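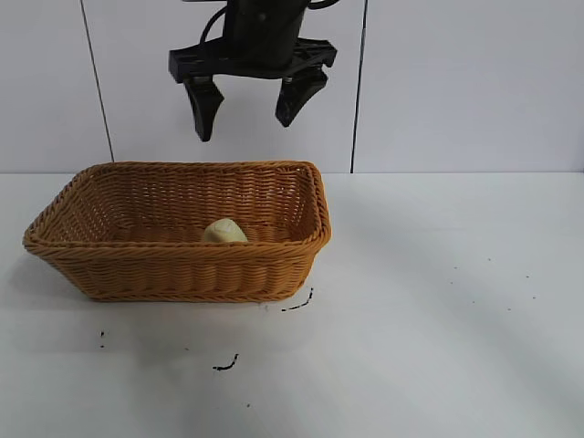 The goalkeeper who stayed put

Bent Østergaard has played in goal for the same club for long enough that the netting behind him has been replaced twice. He is not famous. Outside the district he is mostly known, if at all, for a penalty he saved with his face in a cup tie against a side two divisions higher, and he would prefer to be known for something else.

The club is Skirnier, a part-time side with one stand, a grass bank on the far side and a clubroom that smells of fried onions from lunchtime onward. It has never won the league. It has been relegated and come back up, and in most seasons it finishes in the part of the table where supporters stop checking the other results by early spring.

Østergaard arrived as a backup. The first-choice keeper hurt his wrist in a warm-up and the manager told Østergaard to get changed. They lost, he let one through his legs, and he kept his place the following week. Since then he has sat out when injured, once when suspended, and for a stretch one November when a new manager wanted somebody taller.

"I thought that was it," he says. "The other fellow was a good keeper. He came for crosses better than I did. I trained, I sat on the bench and I drove home. Then he got an offer from a club closer to his parents and off he went."

A keeper at this level learns to organize a back four that changes almost every week. Centre-halves miss games for shift work, weddings and exams. On the afternoon I watched, the left back had come straight from a night shift and spent the first half being told, loudly and by name, where to stand. Østergaard's voice carries to the far bank. The people who sit there say they can follow the game with their eyes closed.

The match itself was not much. Skirnier went behind early to a deflected shot, equalized from a corner and then defended for most of an hour. Østergaard made one very good save, low to his right with the ball coming through a crowd, and one bad kick that went straight to the opposing winger and should have been punished. It finished 1–1. He apologized to the left back for the shouting and to the centre-halves for the kick.

The coach, Arnar Baldursdóttir, joined the club from the youth program at Sjöberg, where the pitches were better and the budget was bigger. The first thing to change was the goal kick. Under earlier managers Østergaard hit everything long toward the striker's head. Now he is expected to pass short if it's on, and he has spent two seasons learning to do something he had been told for most of his career never to do.

"He hated it," Baldursdóttir says. "He'd play it short because I'd asked him to, and then he'd look over at me like I'd made him eat something. The first month we gave away goals. I told the board we would, and we did. But he's stubborn in a useful way. He stayed behind after training and hit passes at a bench until it got dark."

There are still supporters who groan whenever the ball goes sideways in the penalty area. One man on the bank, who has held the same spot since before Østergaard's time, told me he closes his eyes for that part as well.

Money is a smaller part of the story than you might expect. Players at Skirnier get travel costs and a modest match fee. Østergaard's gloves come at a discount from Zirko, a small sporting goods shop that has its name on the training tops, and he makes a pair last longer than he should. The main shirt sponsor is Wiker, a haulage firm. In a good week the gate is 200, and in a bad one it is whoever turns up.

He has had chances to leave. The most serious was from a club a division up, which offered a two-year deal and a part-time coaching job alongside it. He went to look at the ground, had lunch with the chairman and said he would ring back. He rang the next morning and said no. Asked why, he talks mostly about the drive, which would have been long in winter, and about his daughter, who was nine at the time and had just settled at school. He doesn't describe it as loyalty. Other people at the club do, and he lets them.

Training is in the evening, after work. The outfield players start on passing drills while the keepers go off to the corner near the equipment shed, where the grass has worn down to mud. Østergaard now runs those sessions himself. The backup is a teenager with long arms and very little patience, and Østergaard has him doing the same catch over and over, from the left and then from the right, until he stops snatching at it.

"I was worse at his age," Østergaard says. "I was a lot worse. I only got good at being in the right place because I wasn't quick enough to be in the wrong one."

Baldursdóttir expects the teenager to start some matches next season and has said so to both of them. There was a conversation in the car park after training that neither keeper wants to go into, although they seem friendly enough, and the younger one gets a lift home in Østergaard's car when the bus doesn't line up.

His knees are sore in the mornings. He has taken a coaching course and is booked on the next one. For now he has asked for one more year, and the club has said yes, with the paperwork to be signed whenever the secretary finds the right form.

The next match is away, on artificial turf, which he dislikes. He'll be wearing long trousers under his shorts.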